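Word list and label text for the Lingate packaging glossary, second release, April 2018.

This folder holds short phrases copied by hand from household packaging, with an English gloss for each. It was put together for people who translate labels, and for teachers who want real text at beginner level. Version 2 replaces the first release completely – please don't mix rows from the two, as the ID numbers were reassigned.

## What's in the folder

- `phrases.csv` – 1,816 phrases, one per row
- `terms.csv` – 848 single terms pulled from those phrases
- `sources.csv` – the type of product each phrase came from
- `notes/` – free-form remarks on hard cases, one text file per term

All files are UTF-8 without a byte order mark. Some spreadsheet programs guess the encoding wrong and show garbage in the Chinese columns. Import the file and set the encoding yourself instead of double-clicking it.

## Columns in phrases.csv

| Column | Meaning |
|---|---|
| `id` | Row number, starts at 1 |
| `text` | The phrase as printed, simplified characters |
| `gloss` | Plain English meaning |
| `literal` | Word-by-word reading, may be blank |
| `type` | `name`, `claim`, `use`, `warning` or `storage` |
| `batch` | `stomdale`, `dunmore` or `clulton` |
| `checked` | `y` if a second reader has gone over it |

The `checked` column is `y` for 1,421 rows. The remaining rows have been read by one person only. Most of them are in the Clulton batch, which came in last and leans heavily on cleaning products.

## How phrases were copied

Line breaks on the package were dropped. Punctuation was kept as printed, including full-width commas. Where a phrase runs over two panels it was entered as one row. Brand names are left in Chinese in the `gloss` column unless the package gives its own Latin spelling.

Weights, lot numbers, addresses and phone numbers were left out.

## Glossing choices

The gloss aims for what an English label would say. 呵护口腔健康 is given as "cares for oral health", with the fuller reading in `literal`. 抑 is "inhibits" in the Stomdale batch and "reduces" in the Dunmore batch. Both are fine, but a search on one will miss the other. We plan to settle on a single word in November.

抗敏感 is tagged as a claim even when it forms part of a product name. 牙本质 is always "dentin", and 牙菌斑 is always "plaque".

Claims are translated, not tested. A row saying that a product works against something means only that the package says so.

## Everyday packaging

Toothpaste boxes are a good place to start, with the name, the product description and several claims in a small space. The box in the first picture has 冷酸灵 and 抗敏感抗敏牙膏-style wording on its blue panel.
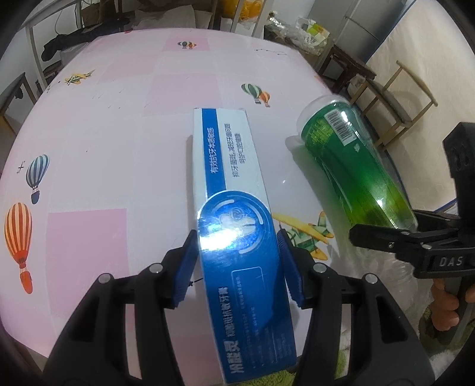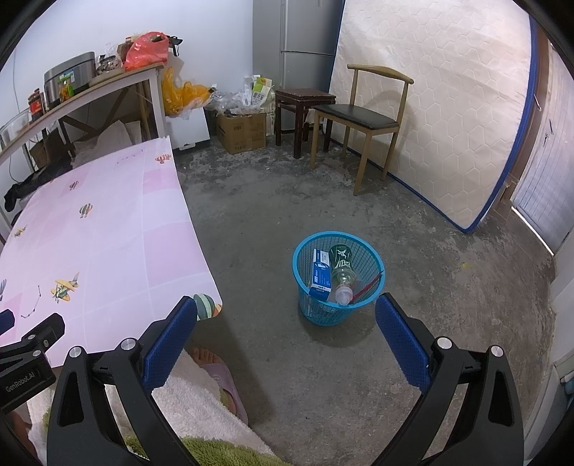
## Known problems

- A few rows tagged `use` should be `warning`. The two overlap on medicines and bleach.
- Traditional characters turn up in the Dunmore batch on imported goods and were not converted.
- `sources.csv` uses both "drink" and "beverage".

## Reuse

Free for teaching and research. Please cite the version number and keep this file with any copy you pass on.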